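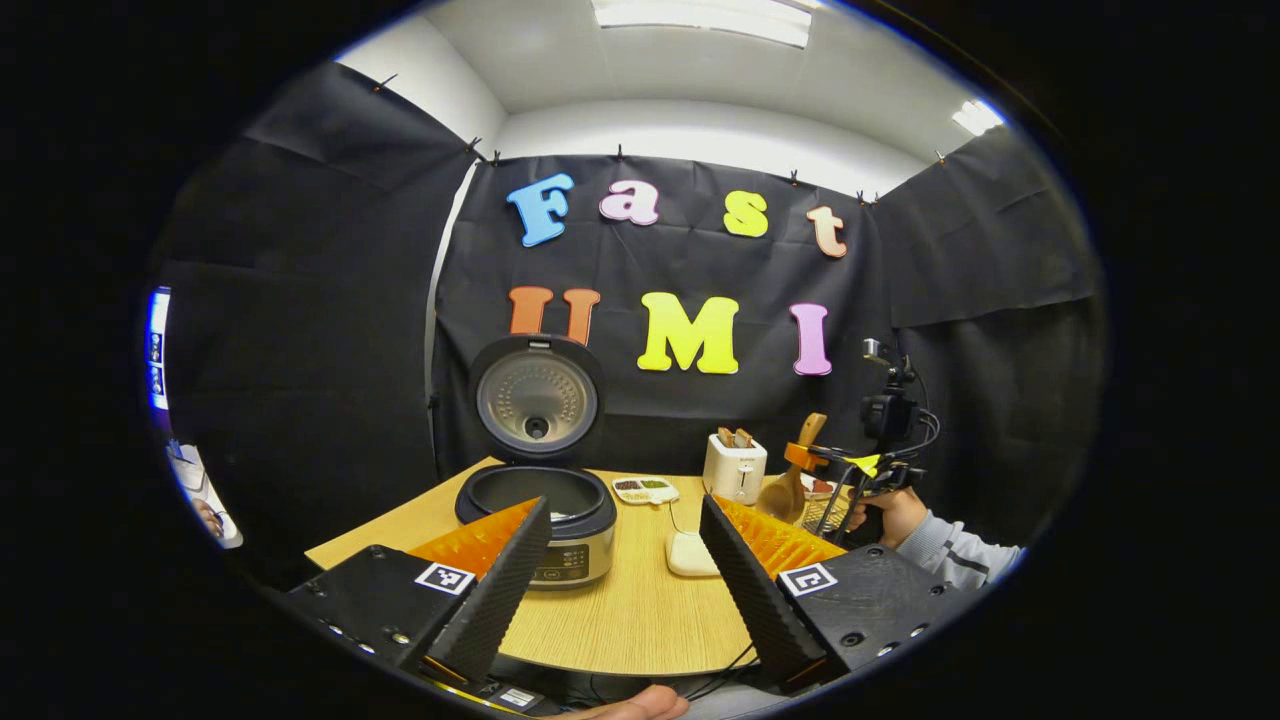

Seit einiger Zeit sammle ich auf dieser Seite Bilder zu der Frage, ob Maschinen schon Arbeiten im Haushalt oder in der Werkstatt übernehmen können. Ich arbeite selbst in der Gemeinschaftsküche von Kulano, wo wir jeden Morgen vor 8 Uhr anfangen, und deshalb interessiert mich zuerst das Kochen und das Frühstück. Die meisten Menschen denken bei diesem Thema an schwere Lasten oder an große Hallen. Für mich sind die kleinen Handgriffe interessanter. Ein Reiskocher mit offenem Deckel und ein Toaster mit zwei Scheiben Brot stehen auf demselben Tisch, und schon hat man viele verschiedene Bewegungen zusammen: den Deckel schließen, eine kleine Taste drücken, das Brot herausnehmen, ohne es zu zerbrechen. An der Wand steht in bunten Buchstaben „Fast UMI“. Gearbeitet wird mit Greifern, die ein Mensch in der Hand hält, und so lernt man gut, wie viel Gefühl in unseren Fingern steckt.

Reis
Die Körner im weißen Tablett, dunkelbraun, grün und hell, sind nach Fächern getrennt. Einen Becher umzukippen ist für eine Maschine leicht. Schwieriger finde ich die Frage, wann es genug ist. In unserer Küche rechnen wir für eine kleine Portion 170 Gramm gekochten Reis, aber meine Kollegen wiegen nach der ersten Woche nichts mehr ab.

Toast
Geröstetes Brot ist hart am Rand und weich in der Mitte. Die orangen, gerippten Polster an den Fingern gefallen mir dafür besser als glattes Metall. Ob sie auch nach vielen Broten noch sauber sind, möchte ich gerne wissen, denn Krümel kommen in jede Rille.

Werkzeug
Ein Spatel aus Holz hat einen breiten, flachen Kopf. Mit der Hand dreht man ihn beim Rühren die ganze Zeit ein wenig, und man merkt es selbst nicht. Zwei Finger müssen ihn sehr fest halten, sonst rutscht er weg.

Was man schon kaufen kann
Im August habe ich zwei Angebote verglichen. Die Rührhilfe von Peltusus kostet 359 Euro und rührt nur in einem Topf, der zum Gerät gehört. Das Modell von Cadari für 479 Euro kann zusätzlich wiegen. Beide nehmen kein Brot aus dem Toaster und beide räumen nichts weg. Für einen Haushalt mit wenig Platz würde ich im Moment keines von beiden empfehlen.

Meine Meinung bis jetzt: Einzelne Schritte sind möglich, ein ganzes Frühstück ohne Hilfe noch nicht. Weitere Bilder folgen, als nächstes aus der Wäscherei Le Roux, wo es um das Falten von Handtüchern geht.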